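Kerf, and how I finally got my parts to fit

I've been cutting brackets for the trailer rebuild all month, and I want to write down what I learned about kerf while it's still fresh, because it changed the way I draw everything! If you've ever cut a slot and then found the tab rattles around in it like a spoon in a bucket, this one is for you.

Kerf is the width of the material the cut removes. A saw has one, a torch has one, a waterjet has one, and a laser has a tiny one. The machine follows a line, but the line has thickness, and if you don't tell the software which side of the line you want to keep, it will happily split the difference. Your outside edges come out small and your holes come out big. On a wall hanging you'd never see it. On a hinge bracket with two pin holes you see it right away.

My table is a Gidey, the older one with the belt drive on the gantry, and I run the drawings through Bindiline before they go out to it. For most of January I was using the kerf number that came in the material library and wondering why nothing matched. Those library numbers are a fine place to start (and I'm glad somebody typed them all in), but they belong to somebody else's nozzle, somebody else's amps and somebody else's steel.

So I made a test coupon, and I love this thing. It's a plain square, 2 inches on a side, with a square hole in the middle. Cut it with kerf compensation turned off. Let it cool, knock the dross off, and measure the outside with calipers. Whatever it's short of 2 inches is one full kerf, half from each side. Then measure the hole, which should be oversize by the same amount. If the two numbers don't agree, look at your edge angle before you touch the software, and measure both the top and the bottom face.

I keep the coupons on a nail with the settings written on them in paint marker. Thickness, amps, speed, date if I remember. It's the best reference I own, and it's made of scrap.

A few other things that helped:

Lead-ins. The pierce makes a hole wider than the cut, so it has to happen out in the scrap, with a short run up to the line. On an outside profile the scrap is outside. On a hole it's the slug in the middle. I had one set backwards for an entire sheet and got 44 little divots, one on every part, all in the same spot. Very consistent, at least!

Direction matters too. Set your outside profiles one way and your holes the other, so the good edge always ends up on the part. Bindiline does this for you if you put the holes on their own layer, and it took me far too long to find that checkbox.

Then there's order. Cut the holes first and the outside last. Once the outside is cut the part can shift or tip on the slats, and any hole you cut after that lands wherever it lands.

Nozzle wear creeps up on you. I started keeping a pierce count on the whiteboard, and this last nozzle made it to 563 before the kerf opened up enough to bother me. I'd been told to expect up to 1000, and maybe with drier air I'd get there. I cut a fresh coupon whenever I change one out. 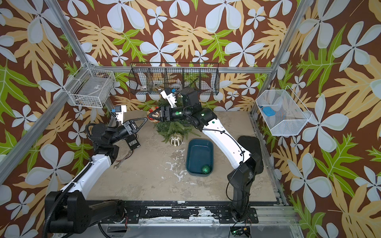 I also tried the free version of Siromitz for nesting, and wow, it packs a sheet tight. Too tight on the default, for my table anyway. Remember that the gap between parts has to hold the kerf plus the lead-in plus enough leftover metal to keep the skeleton from flopping around. I opened the spacing up, lost one bracket per sheet, and stopped having parts pop up and catch the torch.

The trailer brackets are done now, and the tabs go in with a light tap from a mallet, which made me grin like a kid. Next up is the Vidine gate kit I bought as flat drawings. It's all slots and tabs in thicker plate than I've cut before, so I'll be starting with a new coupon and probably ruining a couple of them.

Recent posts
Slats, and when to flip them
My water table turned orange
Cheap calipers vs. the good ones
Drying shop air on a small budget
Trailer rebuild, part 3: the tongue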